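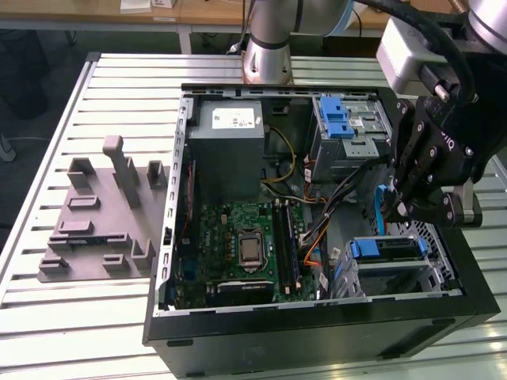 La pinza entrando en la torre tumbada, sobre la mesa de perfiles.

Desmontar un PC viejo con un brazo robótico: guía para quien todavía no se lo cree
Por Keerthana Venkataraman, taller compartido Losik

Hay vídeos en los que un brazo vacía un ordenador entero en lo que se tarda en hacer un café. Desconfío de todos. Casi siempre hay un corte justo antes de tocar los cables, y los cables son el problema. Esta guía cubre algo bastante más modesto: colocar una torre abierta, enseñar al brazo a acercarse a un conector y tirar de él sin llevarse media placa por delante. Si lo que buscas es automatizar el reciclaje de todo tu trastero, de momento sale más a cuenta un destornillador y una tarde libre.

Doy por hecho que el brazo ya está atornillado a la mesa, que sabes moverlo a mano y que la parada de emergencia funciona. Si no la has probado hoy, pruébala ahora.

Lo que hace falta

Un brazo con pinza de dos dedos y control de fuerza de cierre. El control de posición solo no basta.
Una torre de escritorio que no te importe perder. Repito: que no te importe perder.
Dos topes y un par de sargentos para fijar la caja a los perfiles.
Cámara en la muñeca y otra fija, si es posible. Con una sola se puede, pero se va a ciegas la mitad del tiempo.
El programa de grabación de trayectorias. En el taller usamos Humix, que es feo y se cuelga poco. Unnithan tiene mejor pinta, pero me perdió una sesión entera y no he vuelto.

Paso 1. Dejar la torre sin energía

Desenchufa el cable de corriente, pulsa el botón de encendido unos segundos y espera. La fuente de alimentación no se abre, ni con la mano ni con el brazo. Me han preguntado más de una vez si el robot podría encargarse de eso «porque a él no le da calambre». No. El día que se atasque vas a meter tú los dedos.

Paso 2. Tumbar la caja y fijarla

Quita el panel lateral y tumba la torre con la placa base mirando hacia arriba. Así el brazo entra desde arriba y los cables no cuelgan hacia un lado. Aprieta los topes contra dos caras contiguas de la caja y comprueba que no se mueve al empujarla con la palma.

Mucha gente se salta la fijación porque la torre pesa. Pesa lo suficiente para engañarte y poco para resistir un tirón. Si se desplaza unos milímetros, todas las posiciones que hayas guardado dejan de valer, y el robot seguirá ejecutándolas con la misma confianza.

Paso 3. Elegir un objetivo asequible

De más fácil a más difícil, según lo que he visto:

Conector SATA de datos, del lado del disco. Pequeño, recto y con poca resistencia. Ojo con los que llevan pestaña metálica.
Módulo de memoria. Hay que abrir las pestañas antes y sacarlo recto. Si lo inclinas, rozas el zócalo.
Conector grande de alimentación de la placa. Exige presionar el cierre y tirar al mismo tiempo. Con dos dedos es una pelea.
Cualquier cosa con hilos finos del panel frontal. Déjalo.

Empieza por el SATA. Los fabricantes de pinzas enseñan siempre el módulo de memoria porque luce más en cámara, lo cual no es un criterio de trabajo.

Paso 4. Guardar una posición de espera

Lleva la pinza a unos 10 cm por encima del chasis, abierta, sin nada debajo que pueda enganchar. Guarda esa posición con un nombre que entiendas dentro de un mes. Toda trayectoria debe empezar y acabar ahí.

Revisa también por dónde pasa el cable de la propia pinza. En las simulaciones ese cable no existe. En la mesa sí, y le encanta buscar las esquinas de chapa.

Paso 5. Bajar despacio y mirar por la cámara de muñeca

Limita la velocidad al mínimo que permita el controlador. Baja en vertical primero y corrige de lado después, nunca las dos cosas en el mismo movimiento. Los dedos y sus tornillos ocupan más sitio del que uno recuerda, y desde la muñeca la propia pinza tapa buena parte del interior.

Fíjate en tres puntos antes de seguir bajando: el borde de la jaula de discos, el mazo de cables de la fuente y cualquier pestaña de plástico que sobresalga. Si para llegar al conector hay que apartar el mazo, para, sube a la posición de espera y apártalo tú con una brida. Hacer que lo aparte el robot es otro proyecto, y bastante más largo. 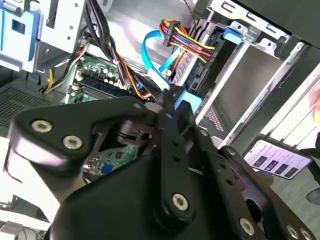 Paso 6. Cerrar, comprobar y tirar

Cierra con la fuerza más baja que sujete el conector. Agarra el cuerpo de plástico, no el cable. Antes de tirar, haz un movimiento de prueba de un par de milímetros y mira si se mueve el conector o si se mueve todo lo demás.

Tira en la dirección del enchufe, que en una torre tumbada rara vez coincide con la vertical. Si el controlador avisa de exceso de fuerza, créele. Subir el límite «solo esta vez» es como me cargué el primer disco.

Paso 7. Repetir antes de presumir

Una extracción correcta no demuestra nada. Vuelve a poner el conector a mano y repite sin cambiar la trayectoria. En mi última tanda hice 13 repeticiones seguidas y fallaron dos, ambas por el cable, que había quedado doblado hacia el otro lado. Para un vídeo es un éxito. Para dejarlo funcionando mientras me voy a comer, ni hablar.

Guarda el registro de cada intento, también los malos. El mío de esa tanda tiene 1888 líneas, y lo útil está casi todo en los dos fallos.

Problemas frecuentes

La pinza cierra en vacío: la caja se ha movido o el conector no quedó a la misma altura al volver a ponerlo. Mira primero los topes.
El conector gira entre los dedos: las almohadillas están gastadas o sucias. Límpialas con alcohol antes de comprar otras. Las de Grivberg me duraron algo más que las originales, no tanto como promete la caja.
El brazo se detiene a media bajada sin aviso: casi siempre es su propio cable tensado contra la muñeca.
La trayectoria que iba bien en abril ya no va bien: alguien ha recolocado la mesa. Dirán que no.

Pendiente

Me falta probar con los módulos de memoria y una pinza de dedos más estrechos. No espero gran cosa. Si alguien del taller lo consigue diez veces seguidas con la misma trayectoria, que me pase el registro completo, sin recortar, y cambio el orden de la lista del paso 3.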